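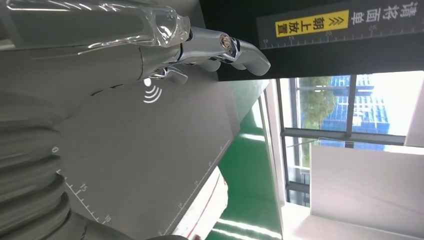 About Ramgate Civics

Ramgate Civics is a small online school for people who want to understand how American government works, and who'd like to be able to write about it too. We started out with one evening class on the Constitution, taught in a borrowed library room, and it filled up so fast that we had to run it again in November for everyone who couldn't get a seat. We've been adding courses ever since!

Today there are 19 of them. Some follow the usual high school and first-year college topics (federalism, the amendment process, how a bill gets through committee), and others go to places we just happen to love. Our course on state constitutions is a good example. Most students come in having never opened their own state's, and then they find out how long it is, how often it has been changed, and how much it says about schools and water and county sheriffs. It's wonderful stuff, and we could talk about it all day.

How we teach

Every course is built around reading the real text. Before you write a word on judicial review, you read Marbury v. Madison – all of it, slowly, with notes in the margin from our teachers. Then you meet in a small group online and argue about it. Then you write. Drafts come back with comments from three readers, and we ask them to say plainly where they got lost, because a reader who got lost is the most useful thing a writer can have.

We don't sell finished papers and we never will. What we do have is the Evach Library, our free collection of 73 annotated documents. You'll find the Federalist Papers that get assigned most often in there, plus a good number of Supreme Court opinions and a few veto messages that deserve to be much better known. Teachers are welcome to print anything in it for class.
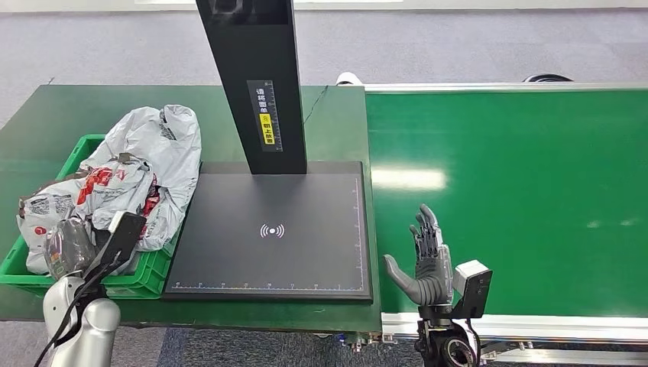
Do I need any background in government or law to sign up?
None at all. Each course opens with a short unit on terms and on how to read an older legal text, and you can take that unit as many times as you like.

The Tierney Workshop

Our summer program, the Tierney Workshop, is for students who are getting ready for their first long research paper. It runs for three weeks and covers one question from start to finish. Last time the question was whether the Senate's advice and consent power has grown or shrunk, and the papers went in every direction you can imagine. One student built a whole argument out of recess appointments, and we're still arguing about it in the office.

Voniletti Debates

Once a term we open the doors (well, the video link) to anybody who wants to listen. Two teams of students take a question on the separation of powers and go at it, politely and with footnotes. Past topics include the line-item veto, war powers and the pocket veto. Questions from listeners come at the end, and they're often the best part of the night.

This page was last updated Aug 5, 2024. New course listings go up on the schedule page before each term.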